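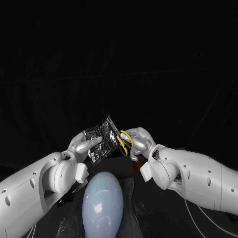
Ruth Londoño
Handout for the fourth meeting, Reading and Writing the Family Letter
Posted October 3, 2018

Good evening again, everyone, and welcome to the part of the course where we finally get our hands on some letters. Up to now we have mostly talked about what a letter is for, and I know a few of you have been itching to move along. These notes cover what I said in class plus a few things I ran out of time for (the clock in that room is unkind to me). Please read them before you start your own transcription, and keep them next to you while you work, since I will refer back to the section names when I return your drafts.

The Cárdenas letters

The set we will use for the rest of the term is the Cárdenas correspondence. There are 482 letters in it, written between two sisters and, later on, between the daughters of those sisters. The older sister, Amalia, stayed in the river town of Corutach all her life and ran a small dry goods store with her husband. The younger one, Inés, married a surveyor and moved to Stimau, which was then a long two days away by wagon and boat, and which she complained about in nearly every letter for the first several years. After that she stops complaining, and I would like you to notice when, and to think about what takes the place of the complaints.

You will each get a packet of 3 letters. I have tried to give everybody one early letter, one from the middle years and one from the daughters, so that you see the handwriting change and also the manners. Amalia opens her letters with a blessing that runs on for four or five lines. Her daughter opens with "Well, Cousin."

What the letters look like on the page

Paper cost money and postage was figured by the sheet, so the early letters are crossed. This means the writer filled the page in the usual direction, then gave it a quarter turn and wrote right over the top of the first layer. It looks hopeless the first time you see it, and I remember very well sitting in front of my first crossed letter and wanting to go home. It does get easier. Your eye learns to follow one direction and let the other one fade, a bit like listening to one person at a loud supper table.

Some tricks that have helped students in the past:

Turn the page so the layer you want is running left to right, and put a plain ruler or a strip of card under the line you are reading.

Begin with the layer that went down first. It usually carries the date and greeting.

If a word will not come, leave a blank in square brackets and go on. Nine times out of ten the same word shows up again farther down, written more carefully.

Read it out loud. Inés in particular spelled by ear, and there are words in her letters that make no sense at all to the eye and perfect sense the moment you say them. She writes "a tall" for "at all" and it took me an embarrassing number of evenings to catch on.

Rules for transcribing

Keep the spelling as it stands. Please, please do not fix it, even when you are sure. If you think a reader will stumble, put your suggestion in a note at the foot of the page.

Keep the line breaks in your first draft. We will take them out later for the reading copy, but while you and I are checking the work against the original, line breaks save us both a headache.

Words the writer crossed out should be copied and marked as struck. Do not drop them. In letter 70, Amalia writes that she is "content," strikes it, writes "well," strikes that too, and finally settles on "busy." A transcription that gives us only "busy" has lost the best thing on the page.

Additions squeezed in above the line go between carets. Additions in the margin get a note saying which margin.

A word you can partly read gets a question mark in brackets right after it. A word you cannot read at all gets the word "illegible" in brackets. There is no shame in this. I would much sooner see a draft full of honest question marks than a smooth one full of guesses.

Dates, and why they will trouble you

Amalia dated everything. Inés dated almost nothing, and when she did, she was often wrong, especially in January, when she went on writing the old year for weeks. So most of the Stimau letters have to be placed by what is in them. We look for a birth, a flood, a price, a visit, a mention of something that Amalia had asked in a letter that does carry a date.

The one we worked through in class is a good model, so let me put it down properly. Inés writes that the ice has gone out, that the baby has two teeth, and that "Mr. Skorent has been to look at the roof and shook his head at it." We know from the parish book that the baby was christened in the fall. We know from Amalia's reply, which is dated in April, that the news about the roof had just reached her. Mail between the towns ran slow in the thaw. Put together, that gives us a window of two or three weeks in early spring, and a window is quite enough. You do not need to pin it to the day. Write your reasoning out in full sentences in the headnote, and say how sure you are.

Somebody asked in class whether we can use the teeth. We can use them a little. Babies please themselves about teeth.

Reading for what is left out

This is the part I get carried away with, so bear with me. A family letter is written to one person who already knows nearly everything. Amalia never tells Inés what the store looks like, because Inés grew up sweeping it. She never explains who Tía Lucha is. She says "you know how he gets" about her husband, and we, who do not know how he gets, are left standing outside the door.

What we can do is watch the places where the writer does explain. When Inés describes her kitchen in Stimau down to the hook on the back of the door, she is telling her sister that this is a house Amalia has never seen. When she quits describing the kitchen, it may be that Amalia has visited. There is a gap of five months in the letters about then, and I have always thought the visit happened in that gap, though I have no proof and would be delighted if one of you found some.

Watch also for the third person in the room. Letters were read aloud, and both sisters knew it. Now and then you will find a folded slip with "for you only" on the outside, and the tone inside is quite different: shorter, quicker, sometimes a good deal funnier. Compare the slip with the main letter it came in. They were often written at the same sitting.

A word about the daughters

By the time the daughters take over, paper was cheap and the letters sprawl. They do not cross their pages. They do not bless each other much. They argue about hats, money, and whether to sell the store, and one of them, Pilar, draws little faces beside the names of people she dislikes. In your transcription please describe a drawing briefly in brackets and leave it at that.

I will admit that I was slow to love this part of the collection. The older sisters have such music in them, and after that the cousins seem awfully brisk. But read ten in a row and you begin to hear that they are teasing each other the way their mothers did, only faster.

What to hand in

A full transcription of one of your letters, your choice, with the line breaks kept.

A headnote of one page or a little less. Who is writing, to whom, from where, and when, with your reasons.

At least four footnotes. A footnote can explain a person, a place, an old word or a custom. It should be short. If it grows past five lines, it probably wants to be in the headnote.

One paragraph, just for me, on the hardest word you met and how you got it (or did not).

The reading room has a typed index to the whole collection, 848 entries, which covers the letters, the slips and the loose enclosures such as receipts, ribbon samples and recipes. It was put together long before my time and it has mistakes in it. If you find one, write it on a sheet of paper with the entry number and hand it to me. Please do not write on the index.

For next time

Read the long letter from Inés about the flood, both layers, and the reply. Bring a pencil; pens are not allowed at the tables. If your packet has a page missing, tell me before class so I can make another copy. We will start with the dating problems and then, if there is time, I want to read two of the private slips aloud, with one of you as Amalia and another as Inés. Think about whether you would like to be one of them.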